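# Ello Street Kitchen - Progress Report to the Cekum Fund 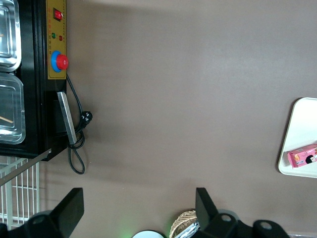

Report No. 5 | Page 1

30/08/2024

This report covers the period since our last one in February. The grant pays for cooking classes, the weekly community lunch and part of the rent on the Flekard building.

**Classes.** We ran 18 sessions in the period, all in the evening. The knife skills and soup classes filled quickly. Baking did not, and we dropped the second baking course and moved the hours to budget cooking, where there was a waiting list. People who finish a course can now help at the lunch if they want to, and several have.

**Community lunch.** We served 135 meals at the busiest lunch, against a target of 200. The target was set when we expected to have the larger hall. That room is still being used by the after-school program and we don't expect to get it this year. We would like to talk with you about a lower figure for the next period. Takeout portions count toward the total, as agreed.

**Food supply.** The arrangement with Mizuno Produce is working well. They deliver early in the morning and let us swap items up to the evening before. Dry goods are more of a problem. Rice and cooking oil both went over budget, and we covered the gap from the line for printed recipe cards - the cards are now done on our own printer, in black and white.

**Building.** The back door has been replaced. The drain under the dish sink was repaired twice and is slow again. The landlord has agreed to pay for a proper fix but has not given a date.

**Spending.** Apart from dry goods, all lines are within budget. The full table is attached separately.

**Next period**

- Start a daytime class for parents
- Renew food handling certificates
- Settle the lunch target with the Fund
- Get a second quote for shelving in the dry store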